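Notebook: Sketemgate build bench
May 14, 2019
Reading time: 3 min

This site uses cookies to remember your settings. Accept / Manage

Carrying on from the January entry on the Kelard tablet image. Goal for today: find out why the OTA update stops partway on units still running the old release, and get a fresh count of what the field units report as their OS version.

1. Version count

Pulled the check-in table from Fetesura this morning. 335 tablets have reported since the last pull. Of those, 40 are still on Android 7.1, 21 are on 9, and the rest are on 8.1. The dashboard shows different numbers. It counts a unit by the build it was last offered, so any tablet that was offered 9 and refused it is listed as 9. Oi-ling Poon has the query that reads the build fingerprint directly. Use hers until the dashboard is fixed. Saved as versions_by_fp.sql in the shared folder.

Units with no check-in are left out of both counts.

2. OTA failure

Reproduced on two bench tablets, both 7.1, both with the Rusnák launcher preinstalled. Sequence each time:

- package downloads in full, checksum matches
- device reboots to recovery
- verification passes
- patch of /system starts, then aborts with a hash mismatch on one file
- device reboots to the old build and reports "update postponed"

The file is the launcher APK in /system/priv-app. The incremental package expects the factory copy. On the bench units the copy has a newer timestamp and a different size, so something remounted /system as writable and replaced it. My guess is the provisioning script from the first batch. Have not confirmed. A third tablet, 7.1 with a factory launcher, took the same package without complaint.

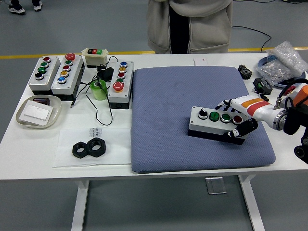
3. Full package instead of incremental

Built a full OTA for the same target. It writes the whole system image and does not care what was there before. Flashed to both failing units over adb sideload. Both came up on 8.1 and kept user data. First boot was slow on both while apps were optimized. Wi-Fi credentials survived. The kiosk PIN did not survive on unit B; on unit A it did. Need to look at where the PIN is stored on each.

Download size is the drawback. Sites on metered SIMs will not like it. Server timeout was 30 minutes, too short for the slow links. Raised it on staging only.

4. Open items

- Diff the provisioning scripts, first batch against current. Look for any remount.
- Ask Oi-ling whether her query can flag a launcher hash mismatch before the update is offered.
- Kiosk PIN: compare /data/system on A and B. Do not wipe B until this is done.
- Resume support for the full package. The updater restarts from zero after a dropped connection.
- Hold the move from 8.1 to 9 for all sites until the 7.1 units are cleared.

Unit B is in the drawer with tape over the power button. Logs are under ota/7to8/, named by unit and attempt.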